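In Defense of the Muslin

June 14, 2023

I have been sewing my own clothes for 16 years now, and for most of that time I was the kind of person who cut straight into the good fabric. I would come home from the store with my bag, still in my coat half the time, and have the pattern pieces pinned down before dinner. Washing the yardage first seemed like plenty of patience for one project. Making the whole thing twice, once in cheap cotton that I would never wear, seemed like something for people with big houses and no jobs.

So I understand completely when somebody in our sewing circle groans at the word muslin. I groaned too. But I have come around to it, slowly and a bit sheepishly, and I would like to make the case for the practice garment to anyone who is still holding out the way I was.

My conversion came last March, with the Noltus coat. If you haven't seen that pattern, it is a lovely thing, a loose collarless coat with deep pockets and a shoulder that drops just a little, and every sample I had seen of it made the person wearing it look as though she had somewhere nice to be. I bought a wool blend for it, dark green with a bit of a nap, and I won't tell you the total but I will say it was 50 dollars more than I had told myself I would spend. I cut it out on a Saturday. By the following evening I had a coat that fit beautifully everywhere except across the upper back, where it pulled so hard that I couldn't reach for a cup on the second shelf without hearing stitches go.

Now, I have a broad back. I have always had a broad back, my mother had one and so did hers, and I have known for years that I need extra room there. I simply decided that a loose coat would take care of it for me. You can let out a seam if there is something to let out, but you can't put wool back where the scissors have been, and that coat went to my niece, who looks wonderful in it (she really does, it's a little maddening).

When I finally made the Noltus again I did it in an old bedsheet first. It took me one evening. I skipped the pockets, I skipped the facings, I used the longest stitch on the machine and didn't press a thing. I put it on, crossed my arms in front of me, felt the pull, slashed the back open from shoulder to shoulder and let it spread. Then I pinned a scrap of sheet in the gap and measured it. That was the whole adjustment, and I have used that same measurement on everything with a sleeve ever since.

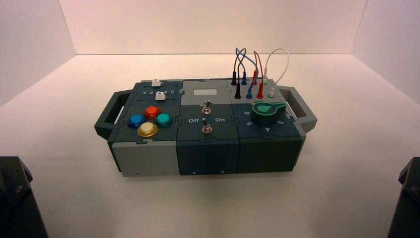 Control box with a carrying handle at each end.

The objection I hear most is about waste, and I take it seriously. It does feel wrong to buy new cloth in order to throw it away. But I haven't bought muslin by the bolt in a long time. Thrift store sheets are my favorite, and curtains are good for jackets and coats, where you want a bit of weight. A practice skirt can be unpicked and turned into pocket linings or pressing cloths, and I have one sheet that has been three different bodices and is now the inside of a tote bag. What truly goes to waste in most sewing rooms is the nearly finished dress at the bottom of the basket, the one with the neckline that gapes, in a fabric you loved enough to pay full price for.

The other objection is that it takes the fun out. You are excited, you have the fabric right there, and somebody wants you to make a beige version with no buttons. I do feel this one. All I can say is that the second time through is so much more pleasant than the first! You have already sewn the odd corner where the collar meets the front band. You have already misread step 20 and put the yoke on upside down, and it didn't matter, and now you can slow down and enjoy the good cloth moving under the needle.

I will give some ground, too. I don't make a practice version of pajama pants, and I don't think you should. An elastic waist forgives nearly everything. The Rendus tee I have made so many times that I could cut it from memory, and when I try it in a new knit I just sew the sides with a wide seam and see how it feels. And there are days when you only want to make something, start to finish, and wear it to lunch, and a person should be allowed to have that day. Pick a cheap cotton, cross your fingers, and go.

But for anything fitted, anything with a lining, anything cut from cloth you have been saving, please give it the one evening. Start with just the bodice if a whole dress is too much. Put in one sleeve, only one, and move around in it. Sit down. Drive to the mailbox if you are the driving-to-the-mailbox type. Write on it with a marker while it's on you, and get a friend to do the back, because nobody can pin her own shoulder blades and I have the scratches from trying.

I have 5 yards of a rust-colored linen sitting on the shelf at the moment, meant for a shirtdress, and I have been looking at it for weeks. The sheet for it is blue with little sailboats. I am cutting the sailboats tonight, and the linen can wait until I know where the bust darts want to go.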